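Ticket 443 - Plaledness watch app won't sync
Opened Mon 10 June by Valdemar Mikkelsen

Hi again! My runs have been stuck on the watch ever since the May update. The bar climbs to 90 percent, sits there, then says "try later." I've restarted the phone, re-paired the watch and even deleted the app (lost my playlists, ugh) - same thing every time.

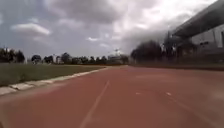 Do I need to clear the old runs off the watch first?

Keep them for now, and turn off battery saver before you sync again.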